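In Defence of the Scuffed Bin

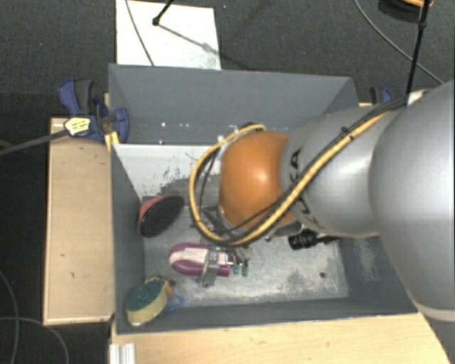
Issue 21, page 20

Storage advice in the home and workshop press concentrates on the outside of containers: labels, lids, stacking, matching colours. The inside surface gets almost no attention, although it is the part that does the work. I want to argue that a worn interior is a useful record, and that repainting it is usually a mistake.

Take an open rectangular bin with painted grey sides. The floor of such a bin wears first, and it wears unevenly. Chalky white abrasion spreads over the lower middle and towards the right, while the far wall carries only specks and scuffs low down. The upper part of that wall is comparatively clean. A pattern of this sort tells the owner where contact is concentrated, and it costs nothing to read.

The usual response is to reach for a tin of paint. I did this for years at the Tremcombe workshop, where we kept hand tools, footwear and brushes in open bins let in between wooden worktops. Each May we emptied them, sanded them and gave them 2 coats. By autumn the floors were grey and white again in the same places. The paint had protected nothing. It had also removed the only evidence we had of which bins were overworked and which were hardly used.

Borghild Haugen, who ran the stores at Ultdale before moving to Pileo, took the opposite line. Her bins were never repainted. She inspected the floors twice a year by running a flat palm over them, and replaced a liner only where the surface had lifted enough to catch the skin. Pale scratches were left alone. Ragged edges in the coating were rubbed back with 400 grit paper and also left alone. I found the practice slovenly when I first saw it. I now think it was correct.

There are two fair objections. The first is dirt. A rough floor holds more dust than a smooth one, and anything stored for use with food should not go into a bin in this state. I accept that without reservation. The second is appearance. In a shared room a scuffed bin looks neglected, and people put things away with less care when the container looks as if it has been abandoned. I accept this only in part. In my experience careless storage follows from overfilling. A bin holding one red item propped against its left wall is easy to use, whatever the floor looks like. A freshly painted bin filled to the rim is not.

Sloping sides deserve a separate word. They make the contents easier to reach, and they waste volume at the base. Long objects tend to end up leaning. Catalogues such as Amundsen's list capacity at the rim, so the buyer should measure the floor and ignore the larger figure.

My recommendation is therefore limited. Clean the bin, check for raised edges, sand those and stop. Keep the tin for the outside, where the colour helps people to find the right container.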